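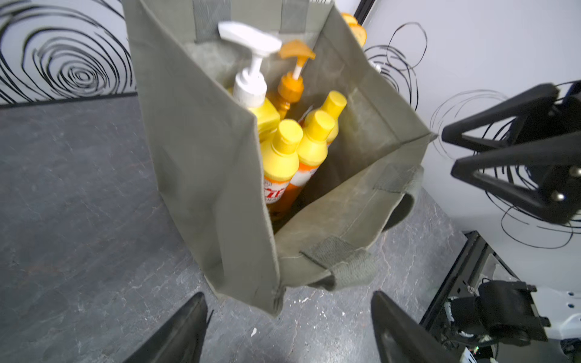
How to Clean and Re-Wax a Canvas Tote

Posted by Miroslava Hubáček, March 31, 2026

A canvas bag that gets used every day picks up grime at the handles first, then along the bottom seam. Most people put it in the washing machine at that point. Plain unlined cotton will usually survive that, but it comes out smaller and limp. Waxed canvas will not survive it at all. Cleaning by hand takes one evening plus drying time, and it works for both.

What you need

A stiff nylon brush and a soft one
Mild bar soap, unscented if possible
Two old towels
A bucket
A tin of fabric wax (waxed bags only)
A hair dryer

Check the label first

If the label says "waxed" or "dry finish," use cold water only. If there is no label, put a drop of water on the outside near the bottom. When it sits on top as a bead, treat the bag as waxed. When it soaks in, you have plain cotton and can use lukewarm water.

Dry brushing

Turn the bag upside down outdoors and shake it. Pull the corners out and brush along the seams with the stiff brush. Do the inside as well. Dried mud should be left until it crumbles – wetting it pushes it into the weave.

Washing

Wet the soft brush, rub it on the soap, and work on a patch the size of your hand. Go with the weave. Wipe each patch with a damp towel before starting the next one. Once you start a panel, finish the whole panel, or you will get a tide line where the damp part stopped.

Handles need more time than the rest. Skin oil gets down into webbing, and one pass rarely takes it out. Soap them, leave them for 6 minutes, brush, and wipe. Repeat if the towel still comes away brown.

For soap or shampoo spills, skip the bar soap and use clear water until it stops foaming. I had a bottle leak in mine in December and it took four rinses.

Drying

Stuff the bag with the dry towel so it keeps its shape and stand it somewhere with moving air. Keep it off the radiator. A thick bag can take two days. The bottom seam is the last part to dry, so pinch it before you decide the bag is done.

Waxing

Warm the tin in your hands and rub a thin coat over the outside, one panel at a time. Go over it with the hair dryer on medium until the wax turns clear and sinks in. Wipe off anything that stays on the surface. Leave the inside alone, or it will mark whatever you carry.

Hang the bag overnight before using it. The smell fades in a week or so.

Loose stitching

Check where the handles meet the body while the bag is empty. If a thread has lifted, sew over it with heavy polyester thread and knot it on the inside. Do this before waxing, as the needle drags badly through a fresh coat.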